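A Year Without the Car

I sold the car last June. It was a gray Moser hatchback with a dent over the back wheel and a heater that worked on the driver's side only, and a man from the far side of Hevley gave me $2,000 for it in cash. He asked if there was anything wrong with it. I told him about the heater and the dent and the noise it made going up hills, and he bought it anyway. I walked home from the parking lot where we met and it took most of an hour.

I had been thinking about it for a long time before that. The insurance renewal was what settled it. It came in at $1,340 for the year, for a car I was using to go to the grocery store and to my mother's. I work from home most of the week. I put the letter on the fridge and looked at it every morning while the coffee was going, and by the end of the month I had made up my mind.

A few people have asked how it's going, so I thought I would write it down properly.

Groceries first, as that's what everyone asks about. I used to do one large shop and fill the trunk. Now I go more often and buy less. I have a folding cart, the kind my grandmother had, and it holds more than you'd think if you put the cans in first. The walk to the store is flat except for the railroad bridge. In winter I carry a backpack instead, as the cart wheels pick up slush and stop turning. I waste less food than I did. I also eat fewer frozen things in summer, since they don't survive the walk, and I have given up on ice cream from the store completely. The place by the bus station sells it by the cone and that will have to do.

Cat litter was a problem. I can carry a small bag or I can carry groceries, and I don't like doing both. For a while I had it delivered, and then the delivery started coming while I was out and the bag would sit in the rain. Now I ask my neighbor to pick one up when she goes, and I water her tomatoes when she's away. It works well enough for both of us.

The bus is better than I expected and worse than it should be. Hevley has 2 routes, and the one I need runs every half hour until early evening, when it drops to once an hour and then stops. If I go out to eat with friends I have to leave before dessert or find a ride. I have become very familiar with the shelter on Drellach Street. It has a bench that slopes forward so you can't sleep on it, and it turns out you can't really sit on it either. The printed timetable in the shelter is out of date. The one on the phone is right, mostly, but it doesn't know about the detour when the market is on.

I've gotten used to having a book with me. I read more last year than in the several years before it. I also know a lot of people by sight whom I never would have met from behind a windshield. There is a man who gets on at the hospital with a trumpet case, and a girl who does her spelling words out loud with her father. I don't know any of their names and I don't suppose they know mine.

My mother's house is the hard one. By car it was forty minutes. By bus it is a bus to the station, a train, and then a walk along a road with no sidewalk for the last stretch. In daylight that's fine. In December, when it is dark before five, I don't like it, and neither does she. I stay overnight now instead of going up and back in a day. I sleep in my old room, which she uses for sewing, with the ironing board folded up next to the bed. We have had more time together this way. We have also had some arguments we'd have skipped if I could have driven off after lunch.

I bought a bicycle in the fall, a Sisport, secondhand and a bit too big for me. I had not ridden since I was in school. The first few rides were up and down the alley behind my building early in the morning, before anyone was out. I'm still not a confident rider. I get off and walk at the intersection by the fire station, where the lane ends without any warning and the trucks turn right. The seat has been replaced and I put a rack on the back. The brakes squeal in damp weather and I've stopped apologizing to pedestrians for it.

What I miss most is being able to leave late. With a car I could decide at the last minute that I was going somewhere. Now I look things up first. I know that if I'm not out of the door by ten past I might as well take my coat off again. I am a person who is always running behind, and this has been good for me, but I can't say I've enjoyed it.

I also miss singing. I didn't know how much of it I did until there was nowhere to do it.

As for the money, I had planned to keep careful track and I didn't. I kept receipts in a jar until spring and then the jar got full. I know I have spent less. There is no gas, no oil change, no inspection, and no parking permit. Against that there are bus passes, train tickets, the bike and its repairs, a good raincoat, and taxis when I've been sick or had something heavy. I've rented a car once, to bring a bookcase home, and I was so nervous on the highway that I went the whole way in the right lane behind a truck full of turf.

The raincoat is worth a word. I tried to get by with an umbrella and it was no use on a bike and not much use on the railroad bridge, where the wind comes straight across. I bought a long coat with a proper hood. It's ugly and it makes a noise when I walk. I would tell anyone giving up a car to buy the coat first and worry about everything else after.

People assume I did this for the environment. I'd like to say so, and I'm glad of that side of it, but it was the letter on the fridge. I don't think everyone should do it. My sister has small kids and lives on a county road, and if she asked me I would tell her to keep the van. It depends so much on where you live and how the weather is and whether your knees are any good.

I've gone back and forth on whether to buy another one before the winter. There's a small electric thing for sale down the block and I've slowed down to look at it more than once. For now I've renewed the bus pass. I have the bike booked in to have its brakes seen to, and my mother has talked to the county about a light at the end of her road.

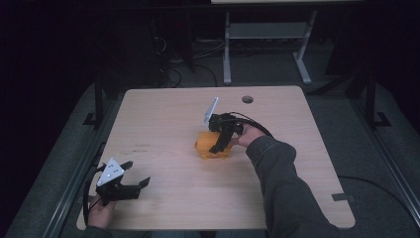
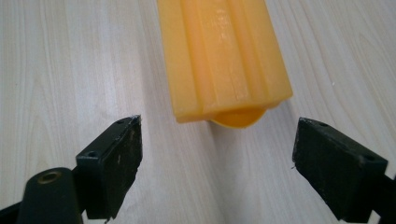 1 comment

Iestyn Rosser
We went down to no car when we moved and lasted until our second winter. The groceries were never the trouble, it was getting to the dentist. Ours is out past the highway and there isn't a bus that goes near it, so every checkup was a taxi both ways. Have you looked into whether the train lets you take the bike on? If it does, that would cut out the walk on your mother's road, or at least get it over with faster. Get a decent rear light if you try it. And I agree about the coat.

Reply from the author
They do allow bikes, but not at rush hour, and I always seem to be going at rush hour. I'll try an earlier train next month and see. My dentist is above the bakery, so I've been lucky there.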